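About Lunde

Lunde is a textile testing laboratory. We measure how fabrics, seams and finished garments behave under wear, washing, light and load, and we report the results to mills, garment makers and buyers.

History

The lab was set up by Ingegerd Lie, a textile engineer, as the in-house test room of a knitting mill. When the mill closed its dye works, the test room stayed on as a separate company and took the name Lunde. The original tensile frame is still in use for narrow webbing and tape. Everything else has been replaced at least once.

What we test

Most incoming work falls under four headings: dimensional change after laundering, colorfastness, abrasion and pilling, and seam strength. We also run fiber content by microscope and by solvent, air permeability, and water repellency by the spray method. We do not test flame resistance. Requests for it are returned with the sample.

Conditioning

Specimens rest in the conditioning room before any physical test. Temperature and humidity are logged continuously, and the log for the relevant period is attached to each report. If the room drifts out of tolerance, the resting period starts over. This is the usual cause of a late report.

Laundering

The wash room runs standard cycles with reference detergent and ballast. Our longest program, Stirnora, takes a garment through 50 cycles with measurements at set intervals. Flat, line and tumble drying are all offered, and the method has to be named on the order form. Shrinkage is reported separately for length and width.

Sample requirements

Send at least 200 cm of full-width fabric, cut clear of the roll end. Garments should be sent in duplicate, unworn and unwashed. Fold them once and keep them out of compressed packaging, which leaves creases that affect the flat measurements.
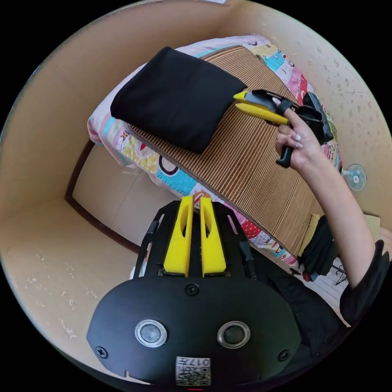 Retained specimens are stored in acid-free envelopes under the report number. The archive currently holds 3,168 of them. A client may ask for a specimen back at any time before disposal, and return postage is added to the invoice.

Reports

Every report gives the method, the number of specimens, the individual readings and the mean. We state pass or fail only where the client has supplied a limit. Reports are issued through Tullen, our online records system, and paper copies are mailed on request.

Price list last revised 3rd May. Deliveries go to the side entrance, Room 103.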